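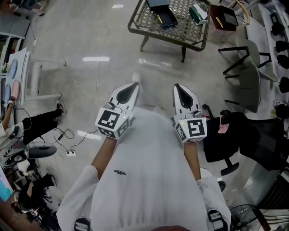 Khadija Mahrous wrote back on the ticket that I should try deleting the printer and adding it again before we did anything else, and could I please say which size label I was using. Fair enough! Except I'd done that twice already, so I'm putting everything in one place.

Ticket 371, opened 28/01/2020
Product: Flurnix label software, on my old laptop
Problem: every shipping label comes out shifted left and the last digit of the zip code gets chopped off

So, what I've tried. Deleted the printer, added it back, same thing. Swapped in a fresh roll (500 labels, the plain white kind I've bought since September) and it was fine for three labels, then off it went again. Restarted everything. Cleaned the roller with one of those alcohol wipes and got a surprising amount of gunk off it, but the printing didn't change one bit.

Then I noticed the scale box in the print window said 97 percent. I never set that! I put it back to 100, printed one for a customer over in Drustutville, and it was perfect. Closed the program, opened it again, and there was 97 staring at me.

Magdy Kabbaj added a note after lunch: go to Settings, then Saved Layouts, and see if there's an old one called Mina marked as the default. There was. I must have made it for the jam jars ages ago and forgotten all about it (sorry). Took the check mark off, saved, closed, reopened. Stays at 100 now.

Printed the whole batch for the Fawzy order and every zip code is complete. One leftover question before you close this: error 515 still pops up when I unplug the printer with the program open. It goes away when I click OK. Can I ignore it?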